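Equipment budgeting (household robotics)

Equipment budgeting in household robotics is the planning of what to buy, hire or borrow before a robot is taught domestic jobs such as packing, tidying and bed-making. Usually done per site. Costs split into capture kit, robot hardware and spares.

Capture kit comes first, being cheapest. Head-mounted camera, storage, cables, chargers. The Gudia plan allowed 1,220 euros per site, with 150 held back for spares. Arms and grippers were left to a second round in September, after Kolbrún Þorgeirsson asked for reach figures from real bedrooms.
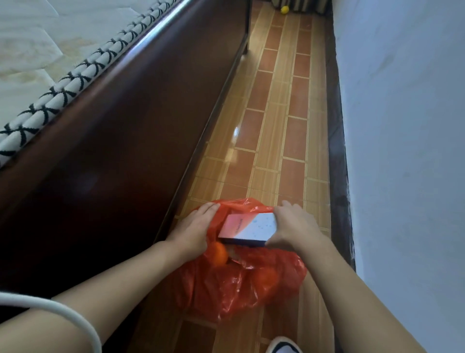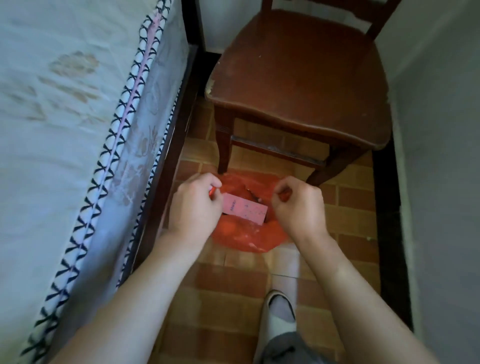 Handling a red plastic bag on a tiled floor beside a bed, both hands in use.

Narrow gaps push costs up. A wide mobile base may not fit beside a bed at all, so floor width should be mesured before any quote is accepted. Thin plastic is a seperate line: softer fingertips, replaced more often. Ideden quotes 80 per pair, delivery 18 weeks.

See also: Fetance (leasing scheme); Mösli gripper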